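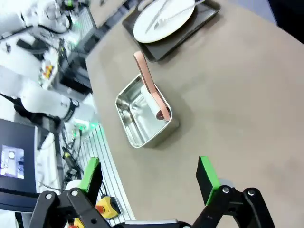

steel container, counter, Wednesday

ok so. month two of packing lunch every day instead of buying it. thread, typing this fast on my break

started in August bc I finally added up what I spent at the sandwich place by work. 155 dollars. one month. and I don't even like their bread

rules I made up: cook Sunday, same base all week, change the sauce. that's it. tried the fancy meal plan thing before and quit by day 4

base this week = rice, chickpeas, roasted carrots. sauce so far: peanut, then yogurt + lemon, then whatever was left of the peanut

Bastian Meinecke (sits across from me, eats cereal at noon) says I'm eating the same thing five days in a row. yes Bastian. correct

things that do NOT survive till Thursday: cucumber. cut avocado. anything breaded. learned all three the hard way

things that get better: lentils, cabbage, potato salad w/ vinegar. the cabbage one is Ro-un Woo's recipe — salt it, squeeze it hard, sesame oil, done. I'd eat a bucket

she says I under salt everthing. probably right

steel vs plastic since two of you asked: steel for anything with tomato. my old plastic tubs are orange forever now. can't microwave steel obviously so I've been eating a lot of stuff cold, more than I thought I'd be ok with

cold rice is the weak spot. gets hard. splash of water before you pack it helps a little. switching to noodles next week I think

coffee is still a problem. Dreßler downstairs has me for 4 bucks a cup and I'm not ready to talk about it

someone said just bring a thermos. I own a thermos. it's in my car. it has been in my car since August

anyway Sunday is black beans + corn + that green sauce, will post the recipe if it isnt terrible. send me sauces pls, no mayo ones

also if anybody knows how to keep roasted carrots from going soggy by Tuesday, tell me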